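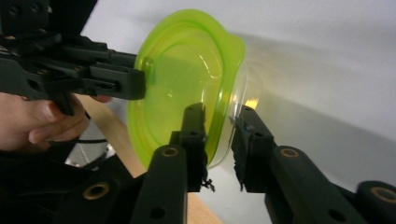

The Case for Fewer Lid Sizes

Opinion -- Housewares and Materials -- 8th February

Food container makers sell variety as a feature. A typical Vestutow boxed set holds 17 pieces and needs 7 different lids. The Skandberg range is a little better, but its round and square lines share nothing, and the round line changed its rim profile between production runs without changing the product name. A buyer who cracks one lid usually ends up replacing the whole container.

I think this is a design fault and should be treated as one. A rim is an interface. Once a firm has settled on a diameter, a bead height and a tab position, it should hold those dimensions for as long as it sells containers under that name. Volume can be changed by changing depth. Restaurant supply has worked this way for decades with deli tubs, where one lid commonly fits several depths.

The usual objection is tooling cost. Injection molds wear, and a new mold is a chance to correct shrinkage or thin a wall. That is a fair point about walls. It does not apply to the sealing surface, where the drawing can stay fixed while everything under it is revised. Another objection is material. Polypropylene and the clear rigid plastics shrink at different rates in the mold, so a flexible lid and a stiff body need separate allowances. Mold shops make that correction routinely.

Color is a lesser problem. Tinted translucent parts look good on a shelf, but a replacement in a slightly different green reads as a mismatch even when it seals perfectly. Clear or plain white lids would avoid this.

Labeling would cost almost nothing. Kimo stamps a rim code on the underside of each lid and the same code on the base. Arthur prints its code on the cardboard sleeve, which goes in the trash on the first day. A molded code survives the dishwasher and lets a buyer order one part by number.

I would accept a plainer catalog in exchange. Two rim sizes, each in several depths, would cover most of what a household kitchen stores -- leftovers, dry goods, cut fruit -- and the lids would stack in one pile.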